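Bralleo opens household clothing collection program for Haltance learning system

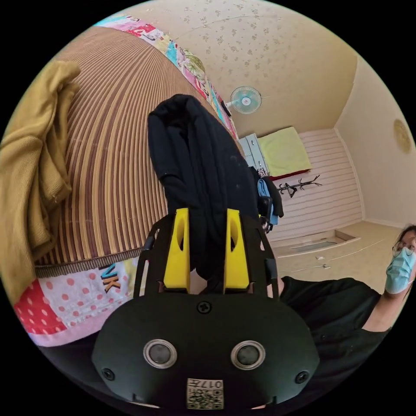 Tue 10 July - Bralleo has begun a program to gather examples of clothing handling in private homes. The recordings will be used to train Haltance, the company's learning system for two-fingered robot arms.

The first stage covers 454 homes. Each home is visited once by an operator carrying a hand-held gripper fitted with a camera. The operator picks up, moves, folds and puts down garments in the rooms where they are normally kept, and the camera records the fingers and the surroundings together. No robot arm is brought into the home at this stage.

Earlier versions of Haltance were trained on garments handled at a single bench in the Bralleo workshop. The system performed well at that bench and poorly elsewhere. Patterned bedding, dark fabric and low indoor light were the most common sources of error, and the new program gives priority to bedrooms and laundries for that reason.

A visit is divided into 8 blocks. Six of these are set tasks, among them picking a single garment up off a bed, hanging a shirt and sorting a mixed pile by colour. The other two are left to the operator. Each attempt is kept, including dropped items and missed grips, and is labelled afterwards by a second person who did not attend the visit. Attempts in which the fingers leave the camera's view are marked and held in a separate set.

The hand-held gripper uses the same finger shape and opening width as the one fitted to the Hender arm, so that recorded movements can be carried across without rescaling. Operators calibrate the tool before the first block and again after the last. If the two results differ by more than the permitted amount, the visit is not used for training.

Householders give written consent before a visit and may withdraw it at any time before the recordings enter the training set. Faces, documents and screens are blurred before labelling begins. Sound is not recorded.

Bralleo expects to hold 600 hours of usable material when the first stage closes in September. Testing on the Hender arm will follow at the Nwachukwu site, using garments and rooms that do not appear in the recordings - results from rooms already seen in training will be reported separately.

A technical note covering the task list, labelling rules and calibration procedure is available on request from the Bralleo media office.

ENDS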